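Denurora Support Portal
Ticket: Episodes rejected at upload, memory module task
Product: Midedus Recorder
Site: Wuvberg lab, bench cell
Priority: Normal
Status: Resolved

Opened by customer, 9:10 a.m.

Hi there, and thank you in advance for your patience, because this one is going to take me a little while to explain!

We are collecting teleoperated examples for a policy that works inside desktop computers. The task we have been on all month is seating a memory module: the operator picks it up from the printed fixture, brings it over the board, lines it up with the slot and presses it in. We planned for 570 good episodes before the first training run, and until yesterday afternoon things were going along very nicely.

Then the uploader started turning our episodes away. The message is always the same:

REJECTED: action/state offset above limit

The limit in our project settings is 100 ms, and we have never touched it. The funny part is that the episodes look perfectly fine when we play them back. The arm moves smoothly, the gripper closes when it should, and the module ends up in the slot. If I had been asked to sort the good ones from the bad ones by eye, I would have kept every one of them.

Things I have tried already:
- Restarted the recorder and the arm controller
- Logged out of the project and back in
- Recorded a short test episode with no module in the gripper (also rejected)
- Swapped the network cable between the bench PC and the switch

I have attached the log from this morning and left the cell as it was, in case you want me to check something on it.

Reply from support, 10:25 a.m.

Good morning, and please don't worry about the length, a long ticket is a lot easier to work with than a short one!

I went through your log. The joint states look healthy, and so do the camera timestamps. What stands out is the gripper channel. Its timestamps start out close to the arm's and then slide later and later as the episode goes on, so a short recording might squeak by and a long one never will. That would also fit with playback looking normal, as the player lines everything up by sample number and pays no attention to the clock.

Could you tell me three things, whenever you have a moment?

1. Did anything get updated or replaced yesterday?
2. Does the gripper show as "synced" or "free-running" on the Devices page?
3. Are you starting the episodes with the arm already over the computer, or from the home pose?

Customer, 11:05 a.m.

Thank you, that was quick! In order, then.

1. Yes, now that you ask. We moved to the new Mendonça gripper driver just after lunch yesterday. I had it in my head that this was the day before, but the install log says otherwise, so I owe you an apology for leaving it out.

2. Free-running. I'm fairly sure it used to say synced, though I couldn't swear to it.

3. Some of each. We have been starting part of the episodes with the gripper already down near the board, so the policy gets to see more of the close-in work, and the rest from home.
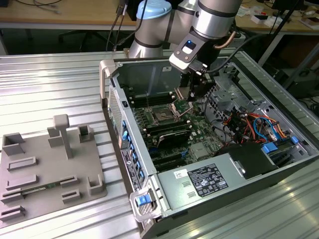

I should also mention that we change the starting position of the module on the fixture between episodes, and we change the spot where the computer lies by a little bit as well. I doubt that matters for the timing, but I would feel silly if it did and I had kept it to myself.

Reply from support, 11:40 a.m.

It doesn't matter for the timing at all, and it's a lovely habit for the data, so please keep doing it.

The driver is our culprit, I think. The new version ships with its own clock turned on, and the recorder takes whatever time the gripper hands it. Please try this:

1. Stop recording and close the session.
2. Open Devices, then Gripper, then Time source.
3. Change it from Device to Host.
4. Save, and power the gripper off and on again. The setting isn't picked up until you do.
5. Confirm that the status reads "synced."
6. Record 6 test episodes at your normal length and upload them.

Have the arm well clear of the computer before you cut power to the gripper, and take the module out of the fingers first if it happens to be holding one.

Customer, 1:50 p.m.

All 6 went through! The offset stays flat from start to finish now. I did skip step 4 on my first try and sat there wondering why nothing had changed, so thank you for writing it down so plainly.

One more question, if I may. We have more than 100 rejected episodes from yesterday and this morning, and our operators worked hard on those. Is there any saving them?

Reply from support, 2:30 p.m.

Happily, yes. The recorder also stores the time each gripper message arrived at the host, so the gripper channel can be rebuilt from that. Select the rejected episodes, choose Repair, then "Rebuild from arrival time." Originals are kept in a separate folder.

Do look over a handful afterward, especially the moment the fingers let go of the module. Arrival times can be a touch uneven, and the release is where you would notice it. Any episode where the release looks early or late is better left out of training.

Customer, 4:15 p.m.

Repair finished and the uploader accepted all but two, which we will simply record again. I watched a good many of the releases and they look right to me. We have put a note about the time source in our setup sheet, next to the line about checking the Devices page before the first episode.

Please go ahead and close this one, and thank you again for being so kind about the driver business.

Ticket closed by support, 4:20 p.m.
Resolution: gripper time source set to Host after driver update; affected episodes repaired from arrival time.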